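Folding and storing down jackets for the summer

The down jackets came off the hooks in August, later than they should have. Okcombe stays cold well into spring and I keep mine within reach until the heating bill stops moving. Notes below, mostly for my own use next year.

Washing first. Body oil flattens down over a season, and a jacket stored dirty loses loft faster than one that is worn every day. I use the front loader, cold water, down soap at half the dose printed on the bottle, and a second rinse. Drying takes 80 minutes on low with two tennis balls, then a night on the rack. If any baffle still has a lump in it, it goes back in the dryer.

Folding is done on the bed. A table is too narrow for the sleeves, and the floor has cat hair. The jacket goes down with the collar away from me and the hem toward me, front closure in the middle. Pull the hem straight before making the first fold – a bunched hem throws off every fold after it. 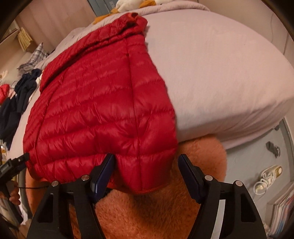

Red puffer on the bed, hem end nearest.

Sleeves go in flat across the body, then the sides to the center, then thirds from the hem up. Press the air out with a forearm, slowly. The narrow baffles on a light jacket crease easily, but the creases drop out after a day on a hanger.

I do not use vacuum bags. I tried a Tesar set two winters ago and one parka never recovered its loft. The jackets now go into a cotton Katsaros bin, loose, with nothing on top of them. The bin was sold to me as 715 fill-proof, a term I have not been able to find defined anywhere, but the zipper runs well and the cotton breathes.

The bin lives on the closet shelf, left side, above the blankets. Cedar blocks were sanded and put back in the corners. The heavy parka still needs its cuff restitched – there is a shop in Hestimville that does it, and I will take it over before the end of the month.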